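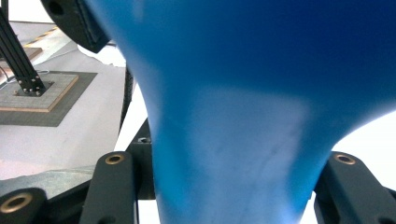

Fig. 1. Glossy blue surface with a gray-blue reflection.

Unit 8: Reading a residential listing
Instructor: Rodrigo Amaral

A listing is an invitation to make an offer. It does not form part of the contract unless the contract says so. Check the floor area against the registered plan. In the Promthorpe file, the plan gives 334 square meters and the listing includes the garage in that figure.

Terms used in this unit:
Fixture: attached to the building, passes with the sale.
Chattel: movable, stays with the seller unless listed.
Easement: a right over another owner's land. The Promthorpe lane easement was recorded in 1814 and still binds the lot.

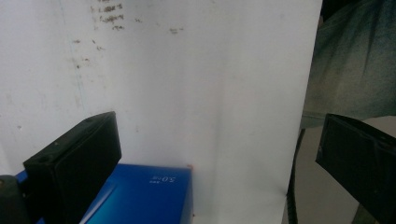 Which document controls if the listing and the deed disagree on the boundary?
The deed, read together with the registered plan.

Reading for Unit 9: handout pages 13 on.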